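Visit report: gripper comparison day at Brulatmont

Posted January 27, 2025

Writing this up on the train so excuse the state of it. Got invited to Brulatmont's open lab day, the one they moved from December. Main reason for going: we have to pick an end effector for the cleaning bench before the spring order goes in, and they had three hands plus a plain two-finger gripper set up in one building. Saves a lot of phone calls.

Getting there

Bus from the station, then a walk up a hill with no sidewalk. Signed in, badge, safety talk, coffee. Tudur Meredith runs the test floor and took our group round himself. Fast talker. Half of my notes are his abbreviations and I've lost what two of them mean.

Room one, parallel grippers

The Podetti two-finger unit first. Bolted to a bench arm, picking blocks, bottles and a roll of tape out of a bin. Very solid. Repeats well, closes quickly, hardly any noise. Controller is a gray box the size of a lunch tray and the stop button is where you'd want it.

Then they gave it tools with handles and it was less happy. A spatula rotated in the jaws as soon as the blade touched the table. Tudur swapped to soft pads, which cured most of it, but then the handle sat at a slight angle and the operator had to correct for it every time. Fine for boxes. Would not buy it for brushes.

Price quoted to the group was for the gripper only. Mount, cable and pads extra. Ask for the full list before comparing anything.

Room two, the hands

Two hands from Fistar (older and newer model) and one from a small outfit called Simon, all fingers and thumb. Same arm, same wrist plate, so the swap is fair. Took them 2 screws and a connector to change over, plus a restart of the controller that always seemed to fail the first time.

Notes as I wrote them:

Fistar old. Strong. Fingers close all together or nothing. Thumb doesn't come across far enough for thin handles. Fan noise.

Fistar new. Thumb much better. Fingers can be set one by one from the tablet. Got warm after a long hold, you could feel it through the cover. They said firmware, we'll see.

Simon. Lightest. Nicest to teleoperate, I had a go and had a pen in it within a minute. Fingertips wear, he showed us a used set and they were shiny. Spares are 100 for a full set, which is alot for bits of rubber.

What I wanted and didn't get was a grip force readout on the same scale for all of them. Each maker reports its own number. Tudur's people are building a test handle with a load cell inside and will send results when its done.

Room three, housework tasks

Best part of the day. They have a room fitted out with household furniture and run the arms through chores by teleoperation, two arms, wearing different hands. Operators do short shifts. The log on the wall screen said 287 attempts on the sweeping task since the start of the month, and 199 of those marked good. Asked what "good" means. The object ends up in the pan and the pan comes up level. Nothing about how long it took.

Sweeping on a mattress is harder than on a table, the quilting gives under the pan and the lip rides up over the stitching. Dustpan at one hand, brush lying on the mattress, one small object to collect. The dustpan grip is the bit to look at, short handle and not much to hold, so the thumb has to come in from the side.
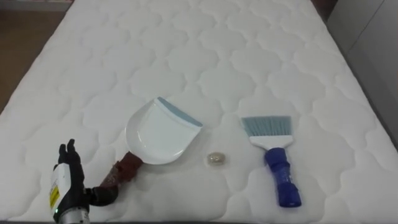
Cameras

Short stop, we were running late by then. Two setups, one camera up at the head and one on each wrist. Head view is what operators prefer for finding things. Wrist view is better for the last bit before contact, except the hand itself blocks a lot of it. With the bulkier hands you lose the low corner completely.

White things on white bedding are a pain. Exposure was locked by hand in the housework room and they told us auto was worse, it kept hunting every time a dark hand came into view. Worth copying.

Lag on the video link was about 100 ms on their own network. I didn't notice it with the pen, did notice it when I tried to set a cup down.

Controllers

Tried the glove and the handheld trigger. Glove is more natural for the fingers but takes ages to calibrate and it wasn't made for my hand size. Trigger is crude and I was better with it. Everyone in our group was better with it. The regular operators all use gloves, so thats probably practice.

Questions people asked

Can you mix hands left and right? Yes, controller sees them as two separate devices.

Does the wrist plate fit other arms? Adapter needed for most. Drawing available, email them.

Can visitors bring their own objects? Yes, with notice. I'd take our short brushes next time, and the squeegee.

To do

Get the full Podetti price incl. mount.
Ask Fistar about the heat, in writing.
Loan of the Simon hand, Tudur thinks two weeks is possible.
Send him our list of handle diameters.

Leaning Simon for the bench, new Fistar if the heat gets sorted. Tablet battery is going, will add the spec sheets tomorrow.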